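How Does a Robot Know What To Do Next?

You see a snack. You grab it. Done, right? Easy. For a robot, not easy at all. A robot needs software, a big pile of instructions, and the software has to do a few jobs really fast.

Job one: LOOK. Big word for this is perception. A camera sends in a picture, but the robot doesn't get "cup" or "table" from it. It gets numbers. Tons of numbers, one little bunch for every dot of color. The software hunts through them for shapes and edges. Blue dots here, white dots there. Where does the blue stop? That could be the side of something.

Job two: PLAN. Okay, found a thing. Now how do we get the hand over to it without bonking into stuff? The planner tries out paths inside the computer first. Like doing a maze with your finger before you use the pencil. Bad path, toss it. Good path, keep it.

Job three: MOVE. This is control. The software tells the motors go, go, slower, stop. And it keeps checking. Our little program, Dritoser, checks 40 times every second! Try blinking that fast. (Don't, you'll get dizzy.)

Then back to job one. Look, plan, move, look, plan, move. Engineers call that a loop.

What if it gets something wrong? Happens alot. Do-yoon Seok writes the looking part of Dritoser, and one time in September the program thought a shadow was a spoon. It tried to pick up the shadow 8 times. So Do-yoon showed it more pictures, shadows and spoons both, till it could tell them apart better.

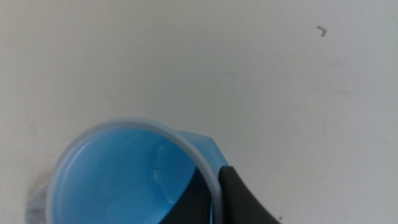 Edges are a big deal for the looking software. Find the edge of a thing and you know where it ends, and where fingers can go. With a cup, you could squeeze the whole outside, or you could pinch just the rim, one black finger inside the cup and one outside. Blue cup on white, nice and clear, good for finding edges. But what about that dark little fleck up on the right? You'd ignore it. Software has to be told what's too small to matter, or it might plan a whole trip to go visit a crumb.

Try it yourself! Get a friend. You be the software, they're the robot, eyes shut. Tell them how to pick up a plastic cup. Only small steps allowed: "hand left," "lower," "close fingers." Then swop places and see who needs fewer words.

More from Grirnemar Kids
What Is a Sensor?
Why Robots Are Bad at Laundry
Meet Rudham, the Map-Making Program
3 Bugs That Made Us Laugh

Contact us | Copyright Grirnemar Kids | Back to top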